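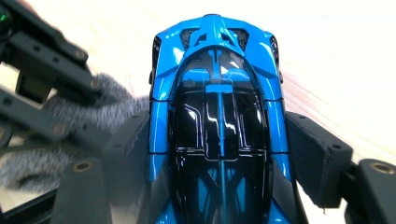 Leave the toy cars out
Opinion, 2nd January
By Rhodri Nicholas

Every January the same advice comes round. Clear the shelves, box up whatever you haven't used, take it to the charity shop. I agree with most of it. I got rid of 25 books last year and haven't missed one. But I would leave the model cars alone.

I own more than 155 of them, mostly small, mostly cheap. My sister thinks this is a storage problem. She may be right about the loft, where seven boxes have sat since we moved in May. She's wrong about the ones on the bookcase, which get picked up all the time.

A sports car is the best sort to have. Real ones go past too quickly, or they're parked behind a rope. With a toy you can look straight down on the roof, a view you hardly ever get of the full-size thing, and see how the two sides match. A blue and black one with a glossy canopy will catch whatever light there is. I like a bright colour on a shelf in winter.

The usual complaint is dust. Fair enough — vents and panel lines do collect it, and a duster only pushes it further in. I use an old soft paintbrush and do a few at a time while the kettle boils.

The other complaint is that toys belong to children. Then let children have them. Mine aren't kept in their packets, and visitors' kids race them down the hall. Some have lost paint that way. A collector would mark them down for it, and I don't mind, as I'm not selling.

So do the airing cupboard first. Do the drawer with the old chargers in it. The cars can stay where they are.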